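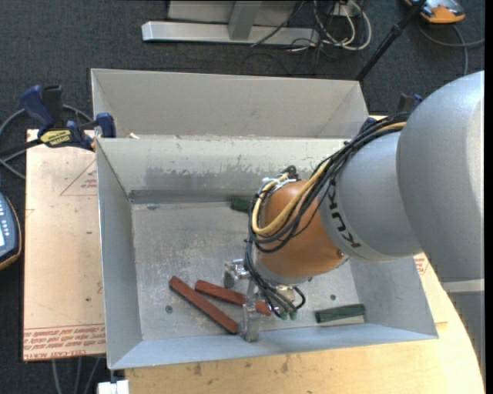 How a Television Series Is Made

A guide for young readers from the Lerstead Museum of Screen and Sound

A television series is a story told in parts. Each part is called an episode, and a group of episodes shown together is called a season. Some seasons have only a few episodes. Others have 12 or more. Many people work on a series before anyone at home can watch it, and this guide explains what they do.

Where does the story come from?

Most series begin with a short written plan. The plan says who the main characters are, where they live and what kind of trouble they will meet. If a television company likes the plan, it asks for a script of the first episode. A script contains all the words the actors will say. It also tells them when to enter a room, pick up a letter or run for the bus.

Several writers often work on one series. They meet in a place called the writers' room, even when the meeting is held in a kitchen or over the telephone. Together they decide what will happen in each episode. Then each writer goes away and writes one or two of them.

The museum owns the scripts of Zurkora, a children's adventure series about a town built on a frozen lake. Its head writer, Lerato Du Plessis, gave them to us in April. The first script was rewritten 5 times. In the earliest version the heroine, Cele, was a grandmother. In the last version she is eleven years old.

Who chooses the actors?

A person called a casting director looks for actors to play each part. Actors come to a meeting called an audition, where they read a few lines aloud. The casting director for Zurkora, Hatem Benjelloun, heard 1004 children read for the part of Cele. Each of them read the same page, in which Cele finds that her sled is missing.

Young actors may not work as many hours as adults. They must also keep up with their lessons, so a teacher often comes to the studio.

Why are scenes filmed out of order?

A scene is a piece of the story that happens in one place. Scenes are usually not filmed in the order you see them. If the characters visit a bakery in the first episode and again in the last, both visits may be filmed on the same morning. This saves time, and the bakery has to be built only once.

One member of the team keeps careful notes so that everything matches. This person is called the script supervisor. If Cele wears a red scarf when she opens a door, she must still be wearing it when she steps through to the other side – even if the two halves were filmed 3 weeks apart.

What happens after filming?

An editor watches everything that was filmed and chooses the best pieces. The editor joins them together so that the story makes sense. Next come the sounds. Footsteps, creaking doors and rain are often recorded later by sound artists. A composer writes the music, which can make a scene feel sad, funny or frightening.

Words to know

Audition – a short test in which an actor reads or performs for a part.
Episode – one part of a series.
Script – the written words and directions for an episode.
Season – a group of episodes that belong together.

Visiting the museum

The Zurkora scripts are on display in the Clerkine Gallery on the second floor. Children under 12 must be accompanied by an adult. School groups should book in advance through the education office.

Page last reviewed: 2018-06-11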